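What happened when we let the two arms disagree

I said last month that I would write up the handover of our ironing board results, and then March went by. This is the short version. The longer one is in a report that Nurhan Gökçe is still editing, and it has the plots.

The question was a narrow one. When two arms share a job around a large stiff object, should one policy drive both of them, or should each arm have its own policy and only see what the other one is doing? Most of what I had read used one policy for both. It is simpler to train and you never have to think about the arms talking to each other. We had been doing it that way too, and the results were fine on small things like cups and folded towels. They were bad on anything wide.

Wide objects cause two kinds of trouble. The first is that they hide things. A fixed camera loses sight of at least part of one gripper for long stretches, and a policy that has learned to lean on that view starts guessing. The second is that the arms end up on opposite sides of the object, where they have very little to do with each other for most of the task and then a great deal to do with each other for a few moments. A single policy trained on all of it tends to average the two cases. You see both arms slow down when only one of them needs to.

Setup

We collected 372 demonstrations by teleoperation. Funmilayo Aliyu and Ihor Melnychuk did nearly all of them. They have different habits, and you can tell them apart from the joint traces without looking at the labels. Funmilayo moves the left arm into place first and leaves it there. Ihor moves both together. I was worried this would be a problem and considered dropping one set, but we kept both and I am glad we did.

We trained 3 versions. The first was the joint policy, our baseline. The second was 2 separate policies with no link at all, which I expected to fail. The third was the separate policies with a small shared signal: each arm gets the other arm's planned motion for the next short window, and nothing else. Nnamdi Chukwu wrote the code for that signal in an afternoon and it has hardly changed.

Each version got 22 trials, with the same start positions in the same order. A trial counted as a success only if nobody touched the stop button and the object ended up inside the marked area.

Results

The joint policy finished 9 of 22. The unlinked pair finished 8, which surprised me, as I had expected it to be far worse. The linked pair finished 17.

The failures tell you more than the totals. The joint policy mostly failed by stalling. The unlinked pair mostly failed at the moments when both arms had to load the object together. The linked pair had one stall, and the other failures were plain missed grasps on thin parts, where the gripper closed a little too early. I think that last kind is a camera problem and has nothing to do with how the policies are split.
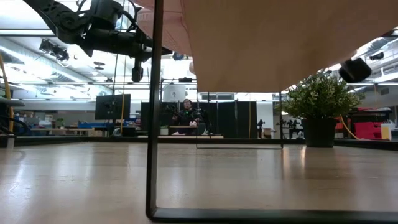 What I would do differently

I would randomize the order of the trials. We ran them in a fixed order to make the comparison easy to read, but the room light changes through the afternoon and the glossy table picks up reflections. Ekaette Iyamu pointed this out after we were done. She reran a small part of the set in the morning and the ranking stayed the same, but I would not put much weight on that.

I would also record the shared signal during the demonstrations. We rebuilt it afterward from the logs, and there is a small delay in there that we had to correct by hand.

Next on the list is a wrist camera on each arm, to see if the missed grasps go away. The code is waiting on a cleanup of the config files. If you want it before then, write to me and I will send you what we have.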